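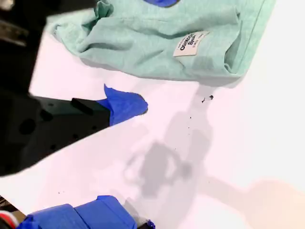
Section 3. Adding a building to the Karden local history register

Each building in the register has one record, listed under its street address. The name of a house or shop goes in the Other Names field, spelled as it appears in your source. Objects kept with a building's papers get their own entries. For clothing, copy any label word for word, as with the "OshKosh B'gosh" label on the mint-green garment, and leave the date blank unless a source gives one. A year printed on a label may only be the year the company began.

1. Search the address first. The register holds 1,141 records, and older ones may use a former street name.
2. Select New Record and enter the address.
3. Add owners and tenants, earliest first.
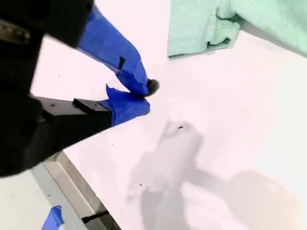 Photo: Gendska Historical Society

4. Type the building's story in the History box -- the limit is 600 characters.
5. Select Save.

Note: Records for Prarkosow Township are kept in a separate list. See Section 8.

Caution: Merging two records cannot be undone. Print both before you merge them.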